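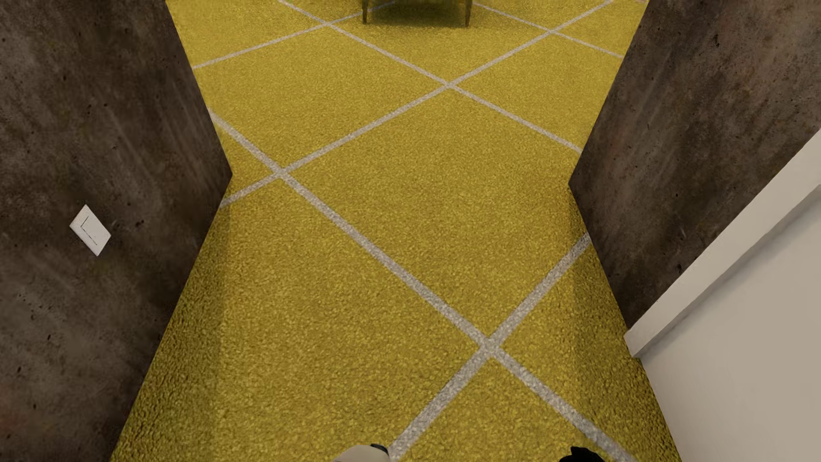

*Mustard yellow carpet with a light grey diamond pattern, in a computer-rendered view.*

Anyone who has walked the upstairs hallway of the Ritton Community Hall will know the carpet there has seen better days, and after a good many winters of boots, strollers and spilled coffee it is finally on its way out. The hall's board voted Thursday evening to replace the flooring on the whole upper level, and, to the delight of a fair number of people in the room, it will be carpet again.

There had been talk of going with vinyl, and it had its supporters, particularly among the dance groups, who would have liked something smoother underfoot. But the upper level sits right over the library's reading room, and the sound of chairs being dragged about up there has been a sore point for as long as most of us can remember. Carpet keeps the peace, as one member put it, and the motion passed after a long and mostly good-natured discussion that went well past nine o'clock.

The contract goes to Biseck Floors, whose quote covers 747 square metres, including the hallway, both meeting rooms and the little landing outside the kitchen where everybody ends up standing during receptions. The firm will supply carpet tiles for the meeting rooms, so that a stained one can be lifted and swapped without tearing up its neighbours. The hallway will be done in broadloom, which wears better where people turn corners. The old underlay is coming out too, and high time, if you ask anyone who has knelt on it to plug in a projector.

Colour, as you might expect, took up the better part of an hour. A final choice hasn't been made, and samples will be laid out in the front lobby through January so that people can have a look in daylight and under the evening lights, which do funny things to anything brown. There will be a box for comments beside them. The board has asked that people please write their favourite on the slip as well as the one they can't abide, since last time it got a great pile of the second kind and hardly any of the first!

Work is expected to take 11 working days, starting once the seniors' luncheon is out of the way. The upstairs will be closed for the whole of that time. The quilting circle moves down to the Omoregie Room, and the language classes will meet at Usimari School, in the portable nearest the parking lot. The tax clinic stays where it is on the main floor. The elevator will be tied up most mornings while rolls are brought in, so if stairs are hard for you, please call the office ahead of time and someone will sort out a better hour.

The old carpet won't all be going to the dump. Sound pieces will be cut to mat size and sold at the side door for the price of a donation, with proceeds to the kitchen fund. There will be 80 of them, first come, first served, and they're said to be very good under a workbench or in the trunk of a car. Bring your own twine.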